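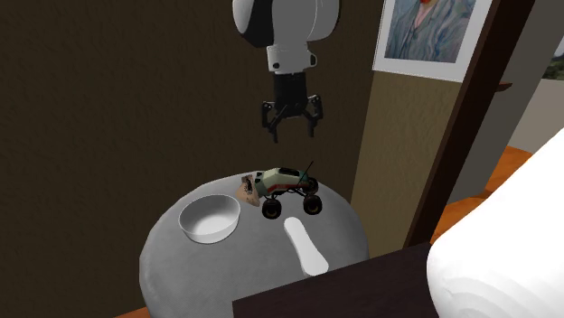
ok so I finally quit my paper planner and I have feelings about it. going to dump them all in one thread so I can stop bugging my group chat

1/ background: I've kept a paper planner since my second year of college. same brand, same size, same ugly elastic band. I have a whole shelf of them and I've never once opened an old one except to look up when I had my wisdom teeth out

2/ what broke me was August. I double-booked a dentist appointment and a haircut, then missed BOTH because I'd left the planner in the car at the Siltow park and ride. the haircut place charged me 21 dollars for the no-show. fair enough! but I sulked

3/ so I tried Distix, the calendar app my sister swears by. first impression: very pretty, way too many colors. it wanted me to pick a "life area" for every single thing. what life area is buying cat litter. I put it under Wellness

4/ the good part is that reminders work on me. I always thought I was immune because I ignore every other buzz my phone makes, but a little "leave now" at 7:40 gets me out the door with both shoes on. I've been early to work five times this month and my boss asked if everything was ok at home

5/ bad part: the default reminder is 5 minutes before. five minutes before WHAT. I live up three flights of stairs and the bus stop is across a six-lane road. go into settings and change that first thing, it's under Alerts and then, for some reason, under Sounds

6/ somebody asked about sharing. yes you can share a calendar and yes my husband and I now do. he added "soup" on a random evening with no other information. I looked forward to it all week. it was a reminder to take soup out of the freezer for his own lunch

7/ moving everything over was the worst bit. birthdays alone took me a whole evening with a glass of wine. 216 entries by the time I was done, counting the vet and the trash schedule and every library due date, and I typed them all in with my thumbs because I didn't know there was a web version. there is a web version

8/ things I miss about paper, in no order: crossing stuff out really hard. the pocket in the back with all the receipts and stamps in it. writing down a thing and having it stay where I put it. being able to see the whole month without pinching at a screen like I'm trying to pick up a contact lens

9/ ok the crossing out thing is serious though. when you finish a task in the app it just fades away and goes to a Done tab. I want to SEE it. I want the evidence. I did nine things today and my screen looks like I've been lying on the couch

10/ my fix for now is a cheap notepad by the kettle. every morning I copy down whatever's on the app for that day, then cross it off with a big fat marker and toss the page at night. my husband says I've invented a paper planner with extra steps and he can go eat his soup

11/ price, because people keep asking: I'm on the yearly plan, 29 dollars. my old planner was more than that with the refill pages and the good pens, and I was buying A LOT of the good pens. I still am. let's not add that up

12/ I also tried Zavgate for a weekend before I paid for anything. it's fine! it's more of a work thing, lots of charts. it told me I was at low capacity and I closed it and took a nap, so maybe it had a point

13/ if you're thinking of switching, my one piece of advice is don't do it in the middle of a busy stretch. I did mine the same week as a school bake sale and a leaky sink, and for a few days I had half my life on paper and half on the phone and I was scared of both

14/ also do the recurring stuff first. rent, trash, the dog's flea pill. one-off things you can add as they come up. I did it the other way around and we had two weeks of trash on the porch in the heat

15/ will I go back? maybe in January, when the stationery aisle gets me. the shop on Quezada puts the new ones right in the window and I have no willpower around a linen cover

16/ editing to add, for the three of you who replied: no, it doesn't do lunar dates, or if it does I can't find them. yes, there's a dark mode. and the cat litter has been moved to Home, thank you for your concern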